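Pay the Girls' Teams Before the Final, and Pay All of Them

June 2019

I coached school football for girls in Abugri before I began to write, so I am not neutral in this matter. Every year the Tulia Cup gives one large prize to one team. The other teams go home with a handshake and the bus fare still to pay.

This season 59 girls' teams entered. My old side traveled 216 kilometers to Kulis for one match, lost it on penalties, and slept in a classroom. The parents had collected the money for the fuel.

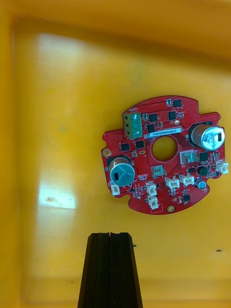
Mariama Ametepe does not agree with me. She wrote to me that a big prize is the reason why girls come to training at all, and that if you cut it into small pieces, no one will remember who won.

I respect this opinion, but I think the girls come because they like to play. In August, when there is no cup and no prize, the field in Abugri is full until dark. What stops them is the cost of boots and transport. A travel grant for each team, paid before the first round, would keep more of them in the game than a check held up for the winners.

The organizers can begin with a part of the prize and leave the rest for the champions. I would also ask them to play the early rounds closer to home, for example in Tustolis, where the ground is good and is used very little. 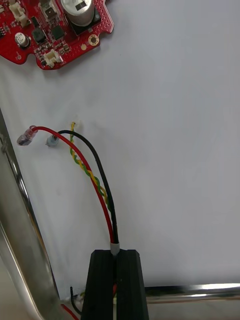 A red circuit board with two white connectors.

Kobina Dramani has offered to bring the proposal to the next league meeting. I hope that the coaches of the small teams will be invited to speak there.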